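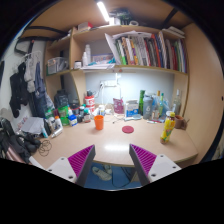 The desk, with the orange cup and a yellow drink bottle at the front.

The owner of the desk edits manuals for Vondico from a flat in Drirkham, and has let the bottles pile up along the back for nearly 20 months.

"I sit down at nine and I don't want to get up for a drink," she says. "So the drinks came to the desk. Then the vitamins did, then everything else."

She bought the desk second-hand for $1,295, which she still thinks was too much.
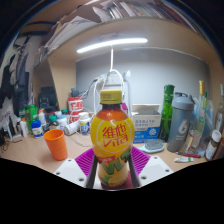

Her rule now is that one cup and one bottle stay in front. Anything else goes to the back row or to the kitchen. "The lemon tea is the one I finish. I grew up with it. My neighbours thought it was cough syrup, from the colour."

Sorting the back row is a job for January. She checks the dates on the lids, puts what is past it in a bag and wipes the wood with a damp cloth. 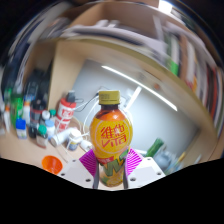 She has looked at shelving from Lernon but hasn't ordered any. "If I had more shelves I'd fill them. I'd like to get it down to 9 bottles first, and one of those will be tea."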